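Grants > Current awards > Kahraman Fund > Skirport home repair > Reports > Interim 2

Interim report no. 2 - Skirport Home Repair and Weatherization
Submitted to the Kahraman Fund
31 Jan 2021

Sorry this is coming in on the last day. Budget table went up through the portal separately, this is the narrative part. Followed your headings where I could and skipped the ones that don't apply until the final.

Where we are

188 applications in since we opened. 61 homes finished and signed off. The rest are either waiting on a first visit, waiting on materials, or turned down, mostly for being over income or outside the Skirport line. We promised you 61 by the end of this period so on paper we're on target, but the mix isn't what we planned. More small jobs, fewer big ones. The big ones need two people inside the house for several days and a lot of households did not want that this winter. Can't blame them.

What counts as a small job: door sweeps, weatherstripping, window film, pipe wrap, a faucet or a toilet valve, smoke detectors, one or two outlets. Big job is attic insulation, a furnace, a water heater, subfloor, anything with a permit. We're doing plenty of the first and falling behind on the second. Eleven furnaces were in the plan for the full year and we've put in four.

Area by area

Old Skirport, the streets below the rail cut. Best response by far. Word of mouth, people saw the truck at a neighbor's and called. Houses are small and old, mostly balloon frame, no fire blocking, so blown-in wall insulation takes longer than the estimate sheet says. We've changed the estimate sheet.

Tokden. Slow start, better now. The flyer had the wrong phone extension on it (our mistake) and it was out for three weeks before anybody caught it. New flyer went out through the school lunch pickup and that brought in most of the Tokden applications we have. A lot of rentals there. Landlord sign-off is the holdup, see below.

The mobile home park on the Tokden road. Separate problem. Skirting, belly board and heat tape are what's needed and our original materials list had none of it. We moved money from the interior paint line with your okay in the fall, thank you for turning that around quick. Heat tape is in at every home that asked for it. Belly board repairs have to wait for the ground to dry out, it's not safe or pleasant to be under there right now.

Landlord agreements

The agreement says no rent increase for 12 months tied to the work, and no eviction without cause in the same period. About a third of landlords sign right away, a third want to argue over the wording, and the rest don't return calls. We had the legal clinic cut it from four pages to one and a half. Signature rate got better after that. We'd like to keep using the short version and are asking you to approve it formally, copy is in the portal under attachments.

One thing to flag. Two tenants asked us to stop calling the landlord because they were behind on rent and didn't want attention. We stopped. Both homes got the no-agreement package, meaning film, sweeps, detectors, LED bulbs, and that's all we could do.

Materials and prices

Lumber is the ugly one. Sheathing has more than doubled against the number in our proposal. Subfloor jobs that we costed in March came in way over when we went to buy. We've held the line by patching where we can and only replacing full sections where the joists are bad too. Insulation is up a little, not terrible. Appliances, the issue is getting them at all - water heaters fine, furnaces fine if you take what they have, ranges and fridges forget it.

Prarnitach, our supplier, has been decent about holding orders without a deposit and let us return a pallet of batts that were the wrong width. They now deliver to the shop every other week, which saves a driver half a day.

Average cost per finished home is $827. That looks great next to the proposal and I want to be clear it's because of the small jobs. Please don't budget off it. When the furnaces and the attics get going again it'll climb back up and probably pass the original number.

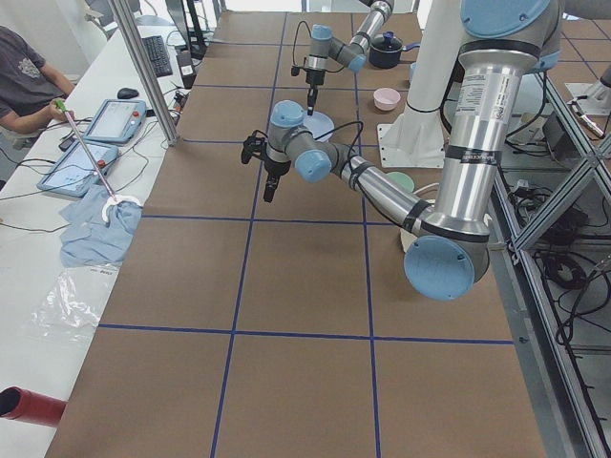
Storage is tight. The shop was fine when we were buying for one job at a time but ordering ahead means we have insulation stacked to the ceiling on one side and no room to turn a sheet of plywood. We've priced a used shipping container for the lot. Would come out of the equipment line, not asking for new money. City says we need a temporary use permit, application is in.

Household contribution

We said $500 cap on what any household is asked to put in, sliding down to zero. In practice nearly everyone this period is at zero. Job losses, hours cut. We've stopped sending the contribution letter before the first visit because people read it as a bill and dropped out. It's now explained in person or over the phone, after we've looked at the house. Dropouts went down right away.

So contribution income is way under. It was a small line to start with and it doesn't threaten anything, but you'll see the gap in the table and wonder.

Staffing

Two full time crew, one part time intake, one part time office, same as last report. Lost the third crew position in the fall to a better paying job with the county and haven't filled it. We advertised twice. First round, nobody with a license to drive the truck. Second round had two good people, one took something else, the other can start when their current contract ends in March. Offer is out.

Overtime is up to cover. It'll still come in under the salary line for the year becuase of the vacancy.

Training - both crew did the lead-safe renovation refresher. The blower door course got moved online and the online version is not much good, you can't learn to seat a door frame from a slide. They'll redo the hands-on part when it's offered again.

Covid procedures

Short version. Phone screen the day before and again at the door. Masks for crew and everybody in the house over two. Household stays in a different room or goes out. Windows open if the job allows it, which in January it mostly doesn't. One crew quarantine, ten days, nobody got sick. Cost us five scheduled jobs that all got rebooked.

We're doing estimates by video where the household has a phone that can manage it. Works for windows and doors. Doesn't work for anything under a floor. Two video estimates were so far off that the crew had to leave and come back with different materials, so now anything with the word soft or bouncy in the application gets a real visit.

Energy results

Too early for most. You asked for utility bills before and after and we have signed releases from most of the finished homes but the utility is slow, last batch took seven weeks. What we have covers homes done in the summer and early fall only. Savings on gas look good on the attic jobs and hard to see on the film-and-sweeps jobs. Weather isn't corrected for yet. I'd rather not put a percentage in this report and then walk it back in the next one.

People do say the houses feel better. Quieter was one we heard a lot and hadn't thought to ask about. It's on the follow up form now.

Follow up calls

Made at 30 days. Reached most. Complaints were nearly all window film coming loose, which is a tape problem, we switched tape. One furnace callback, bad thermostat wire, fixed same day. One household unhappy about the color of the skirting. One door that sticks, crew has been back twice and is going back again, the whole wall is moving so it may stick forever.

What went wrong

The flyer, already said.

Intake backlog. At the worst point an application sat 26 days before somebody called. Target is seven. We were entering everything twice, once in the old spreadsheet and once in the database your office set up. Dropped the spreadsheet. Down to nine days last time I checked, still not seven.

We underbid asbestos testing. Every old kitchen floor in Old Skirport needs a sample before we touch it and we had a few hundred dollars in for the entire year. It's gone. Covering it out of contingency for now. Going to need a proper conversation on this before the next proposal.

Truck was off the road for eight days, transmission. Rental truck for most of that, invoice attached.

Next period

Clear the furnace list first, seven to go, heat before anything else.
Belly board at the park once the ground is dry.
Third crew person started and trained.
Short landlord agreement in use everywhere if you approve it.
Container on the lot and the shop cleared out.
Second batch of utility data in, with a first pass at weather correction.

Not going to make the full number of attic jobs by year end, I don't think. Better to say it now. If the new hire works out we could get to three quarters of it. Options are (a) carry the balance over into a no-cost extension or (b) move it to small jobs, where the demand is. We prefer (a). The attics are where the savings are and the small jobs are already covered by what's in the budget.

Requests, all in one place so they don't get lost

1. Approve short landlord agreement.
2. Approve container purchase out of equipment.
3. Move the unspent appliance money to asbestos testing. Amount is in the table, row 14.
4. Let us know on the extension by the middle of March if at all possible, because we have to give Prarnitach our insulation order for the summer and they want a firm quantity.

Missing attachment: the signed inspection sheet for one of the Tokden homes. Inspector has it, will upload as soon as we get it back. Everything else should be there, call the office if a file wont open.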